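Home | Syllabus | Notes | Assignments | Labs | Contact
Print this page | E-mail this page

Robot Learning from Demonstration
Notes 7: Collecting demonstrations with hand-held grippers
Posted 2021-06-07

Last time we covered teleoperation, where a person drives the real arm through a leader device or a controller. The data is clean because every recorded action is one the robot really executed. The cost is time. An operator has to be trained, the arm has to be free, and the arm has to be wherever the task is.

These notes cover the other common route. The person holds the gripper directly and does the task by hand, with a camera fixed to the gripper. No arm is present during collection. Later a policy is trained on the recordings and run on an arm fitted with a matching gripper and a matching camera.

1. What gets recorded

Each demonstration gives us three streams: the video from the gripper camera, the pose of the gripper over time, and the opening width of the fingers. The pose is the hard one. On an arm you read it from the joint encoders. With a hand-held tool you have to estimate it from the video, usually helped by an inertial sensor.

The standard method is visual SLAM. The camera image is matched against a map of the space, and the map is built first from a slow walk through the room. Rooms with plenty of fixed detail work well. Blank walls and plain floors work badly, and so do places where most of the view is taken up by things that get moved. Chairs are a typical case. They look like good features until somebody shifts one, and then the map and the room disagree.

2. Two grippers at once

For two-handed tasks, and for tasks where two people hand something over, we need the pose of one gripper relative to the other. Each tool can be located in the shared map, but the errors of the two estimates add up. An error of a centimeter in each is enough to make a handover miss.

A printed marker on the tool helps here. When one gripper's camera sees the other's marker, the relative pose can be solved directly from the four corners of the square. A cube is better than a flat tag because it can carry a square on several faces, so one is likely to be in view as the wrist turns.

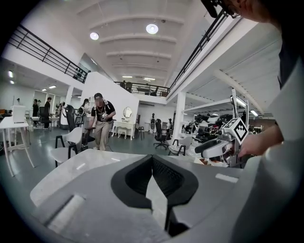
Figure 1. Gripper with a cube marker (right) and a second hand-held gripper in use across the workshop.

Distance matters as well. The corner positions are known to within a fraction of a pixel, and the same pixel error means a larger pose error the farther away the marker is. At close range the marker should be trusted over the map. At the far side of a room it should be used only as a rough check, or ignored.

3. The Jidville result

The reading for this week is the Jidville report, which compares map-only tracking with map plus marker. They used the Plulton household task set and collected 80 demonstrations for each condition. The policy, the training schedule and the arm were the same in both.

Three points to take from it:

- On single-gripper tasks the marker made no difference that could be told apart from noise.
- On two-gripper tasks, map-only tracking lost 16 demonstrations to failed or broken tracks. Map plus marker lost 2.
- The gain came mostly from moments when both grippers were close together over a plain surface, such as a seat or a tabletop, and the map had little to hold on to.

Be careful with the second point. A lost demonstration is one that the filter rejected, so the figure tells you about yield. It does not tell you how accurate the kept ones were. The report measures accuracy separately, on a short set of motions, and the difference there is smaller.

4. Timing

The two video streams have separate clocks – this is easy to forget. A marker seen in one stream has to be matched to the right moment in the other, and an offset of two or three frames during a fast motion looks just like a pose error. Estimate the offset before you tune anything else. The Akbari notes give a simple method using a shared visual signal at the start and end of each recording.

5. For the lab

Read sections 2 to 4 of the report. Then download the Flarkska recordings from the Labs page and run the tracker twice, with the marker term on and off. Plot the relative position of the two grippers for both runs on the same axes. Mark the stretches where no tag was detected and say what the tracker is relying on there. One page of text is enough, plots not included.

The tracker configuration file will be replaced in August. Until then use the one in the lab folder.

Previous notes | Next notes | Back to top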